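How to Bleed a Radiator Without Ruining the Wallpaper

If the top of your radiator is cold and the bottom is hot, there is air in it. You can ring someone to let the air out, and they will be charming and send you a bill. Or you can do it yourself with a key the size of a walnut and an old towel.

You will need a radiator key, a towel you no longer respect, and a small bowl or mug. Keys come in more than one size, a fact I learned with 3 of the wrong one in the drawer. Take a photo of the valve to the shop.

Turn the heating off and go and do something else for an hour. Hot radiators spit hot water, and the water in ours looks as though it has been in there since 1817.

Start with the radiator furthest from the boiler on the ground floor, then work towards it, then go upstairs. The valve is the little square peg at one end, near the top. Tuck the towel underneath and hold the bowl against the wall.
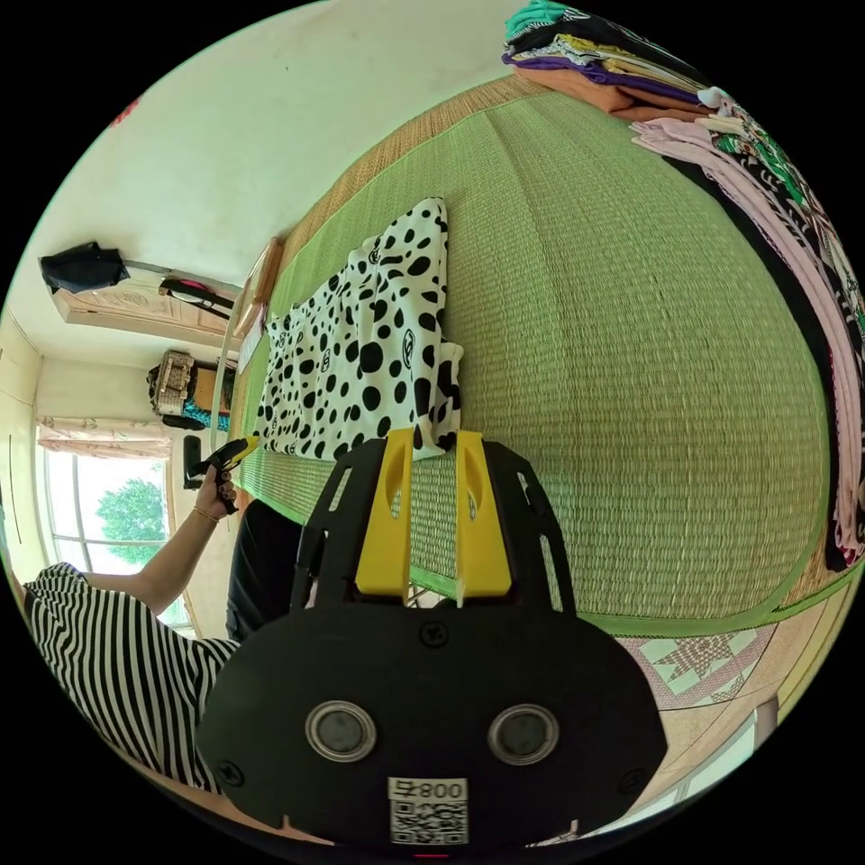
Khairul Wattimena wrote in to say he does his upstairs first and has never had any bother, and that the order only matters to people who write instructions. He may well be right. I still go downstairs first, mostly out of stubbornness.

Fit the key and turn it anticlockwise, a quarter turn, no more. You should hear a hiss. Enjoy it, as there is very little else to enjoy in this job. Do not take the valve all the way out to speed things up. I did this once in the back bedroom in Hemden and the wallpaper still has a map of Norway on it.

When the hiss turns into a dribble, close the valve. Firm, but don't lean on it, the pegs are brass and they round off easily. Wipe it dry and move on to the next.

Once you have been round the house, look at the pressure gauge on the boiler. On most sealed systems it wants to sit between 1 and 1.5 bar when cold, though your manual has the final say. If it has dropped, top it up with the filling loop and close both ends afterwards.

Put the heating back on and feel each radiator after half an hour. Any that are still cold at the bottom have sludge in them, and that needs flushing.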